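Tamley card loses co-main event after Akpalu misses weight

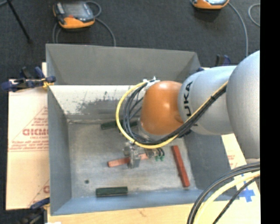
Yaa Akpalu's bantamweight bout with Karine Gagnon has been removed from Saturday's card at the Tamley Hall after Akpalu failed to make the contracted limit at the official weigh-in. She was over on her first attempt and was given the permitted extra hour, but came back to the scale still above the mark. Gagnon, who had weighed in inside the limit, was offered the fight at a catchweight with a share of her opponent's purse and declined it. The Tamley promotion has confirmed that its cage panels will be replaced before the next event in September.

The withdrawal leaves the card one bout short. Matchmaker Reece Marsden said no replacement would be sought at this stage, as any late opponent would need medical clearance and a completed blood panel before the commission would sanction the contest.

"We asked Karine's team what they wanted to do and they gave us a clear answer," Marsden said. "She keeps her show money. The bout will be looked at again when both fighters are available."

Gagnon's coach, Solange Courtois, said the decision had been taken on weight alone. "The contract has a number in it. We prepared for that number. At a catchweight we would be giving away size to an opponent who has not had to make the same cut."

Under the promotion's rules a fighter who misses weight on both attempts forfeits the appearance fee and must submit a supervised weight record before being matched again in the same division. Akpalu has been told she may apply to compete at featherweight without that condition. Her management did not respond to a request for comment.

The main event is unaffected. Dwight Campbell made the welterweight limit at the first attempt and will meet Istov over five rounds. The lightweight contest that had been third on the bill moves up to the co-main slot and remains scheduled for three rounds.

Doors will open as advertised. The hall has 1420 seats for the event, of which 80 were still on sale after the weigh-in. Tickets remain valid and refunds will not be offered for the change to the running order.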